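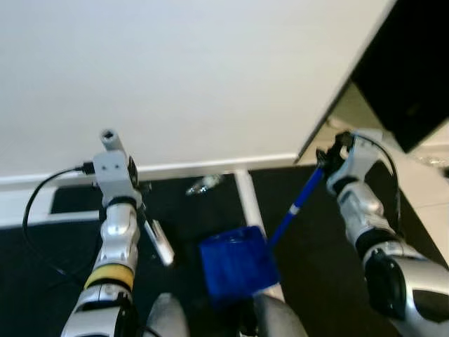 Empiezo por la palabra «auténtico», que en el sector de los viajes se ha gastado más que las ruedas de una maleta barata. Llevo años leyendo folletos que prometen una experiencia auténtica en Nisville y todavía espero que alguno me diga en qué se nota. Pensemos en una botella de plástico transparente tirada en el suelo, junto a la pata de una mesa: de esas las hay en cualquier país y ningún catálogo las enseña, aunque son lo más local que uno se encuentra en la mitad de los alojamientos. (Pausa. Dejar que protesten.)

Tiempo de lectura: 2 min

Primera parte: el viaje «a medida»

El paquete de Laveck para abril cuesta 3168 euros por persona. Lo llaman a medida. Pedí el itinerario dos veces, con gustos distintos en el formulario: en la primera solicitud puse mercados y cocina, en la segunda senderismo. Recibí el mismo programa, con las mismas paradas y el mismo taller de cerámica el segundo día. Cambiaba el color de la portada.

Preguntar a la sala: ¿quién ha rellenado uno de esos cuestionarios de preferencias? ¿Alguien notó la diferencia? Esperar las manos. No insistir si hay pocas.

Dato para quien lo quiera anotar: el grupo máximo son 16 personas y lo venden como «grupo reducido». A mí me parece un autobús pequeño.

Segunda parte: las reseñas

Flosta presume de 1000 opiniones verificadas. Verificadas quiere decir que la persona pagó la reserva. No quiere decir que durmiera bien ni que escribiera la reseña sin un descuento esperándola en el correo. A mí me ofrecieron uno al salir del hotel, antes de devolver la llave. Leo las de tres estrellas, que suelen traer detalles: el ruido del ascensor, la hora a la que cierran la cocina, si el autobús del puerto pasa en domingo. Las de cinco dicen «todo perfecto» y con eso no se planifica nada.

(Si voy mal de tiempo, saltar lo del ascensor.)

Tercera parte: el barrio que hay que ver antes de que cambie

Pereyra sale ahora en todas las listas de barrios «por descubrir». Cuando fui, la calle principal tenía consigna de equipajes y carta en cuatro idiomas, así que descubierto ya estaba. Comí bien, eso sí, y volvería. Lo que no haría es madrugar para llegar antes que los demás a un sitio donde los demás viven.

Una objeción que me hacen siempre: que soy un aguafiestas y que la gente vuelve contenta. Es cierto que vuelve contenta. Yo también vuelvo contento de viajes que no compraría otra vez a ese precio.

Turno de preguntas. Si preguntan por seguros de cancelación, remitir a la charla de la tarde. Recordar que apaguen el micrófono de mano al devolverlo.

Contacto | © Todos los derechos reservados | Volver arriba

Entradas recientes
Equipaje de mano: lo que cobran en la puerta
Dormir en Pereyra sin pagar las vistas
¿Merece la pena el tren nocturno?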